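Warm-Up Length and Serve Return Accuracy in Club Badminton Players

Student project report, Sport and Exercise module
Submitted 26th September

1. Background

Badminton players at club level often start matches after only a few minutes of hitting. At the Vormont hall, where this project took place, courts are booked by the hour and players want to use the time for games. Coaches at the club recommend a longer warm-up, but there was no record of whether it made a difference to play in the first game.

I chose the return of serve because it happens early in every rally and can be scored from the side of the court without special equipment. The question was whether players who warm up for 15 minutes return the short serve more accurately than the same players after a 5-minute warm-up.

2. Method

Twelve adult players from the Vormont second and third teams took part. All of them had played league badminton for at least one season. Each player attended two evening sessions a week apart, one with the short warm-up and one with the long one. Half of the group did the short warm-up first.

The short warm-up was five minutes of clears and drops with a partner. The long warm-up added footwork to the six corners, shoulder and calf stretches, and net shots on both sides.

After the warm-up each player received 25 short serves in each of five blocks, with a one-minute rest between blocks. Over the first evening this gave 1,500 serves, and the same again on the second, so 3,000 returns were scored in total. The serves came from two club members who took turns and were told to aim for the front service line near the center.

A return counted as accurate if the shuttle landed in one of two target areas marked with tape, one at the net and one in the rear corner on the backhand side. Faulty serves were played again and not counted. We used Zasell plastic shuttles throughout so that wear would not affect the flight as much as it does with feathers.

3. Results

After the short warm-up, players hit the target areas with 810 of 1,500 returns (54 percent). After the long warm-up the figure was 900 of 1,500 (60 percent).

Most of the difference came in the first block. Each block had 300 returns per condition. In block one, the short warm-up gave 132 accurate returns and the long warm-up gave 186. By block three the two conditions were nearly level, at 168 and 174. In blocks four and five together the short warm-up gave 354 and the long warm-up gave 360. The remaining returns, from block two, were 156 and 180.

Nine of the twelve players scored higher after the long warm-up. Two scored higher after the short one, and one had the same score both times.

4. Discussion

The results fit what the coaches say. Players seem to reach their normal level after a certain amount of hitting, and if they don't get it in the warm-up they get it during play. In a real match the first block would be most of the first game, so the early gap could cost points.

There are limits to this. The group was small and came from one club. The players knew which warm-up they had done, and some of them said beforehand that they preferred the long one. The servers also got tired toward the end of each evening, and I noted more replayed serves in block five. The hall was colder on the second evening. The order was split between players, so this should have affected both conditions equally, but I can't rule it out.

I did not separate the parts of the long warm-up. The gain may come from the net shots alone, which are closest to the skill tested. A follow-up could compare 15 minutes of plain hitting with 15 minutes of the mixed routine. The club has offered court time for this in November.

5. Conclusion

The longer warm-up went with more accurate returns, mainly in the first two blocks. For league matches I would suggest arriving early enough to do the full routine. If only five minutes are available, it may be worth spending part of it on net shots and serve returns.

6. Materials

Score sheets were adapted from the Bronska court chart. The raw scores are in the appendix, listed by player number. 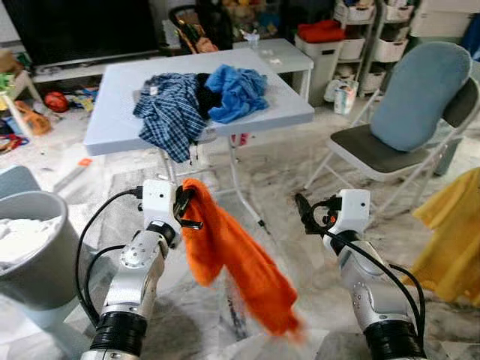
Photo: Ong

Contact the department office | © Student Projects, all rights reserved | Back to top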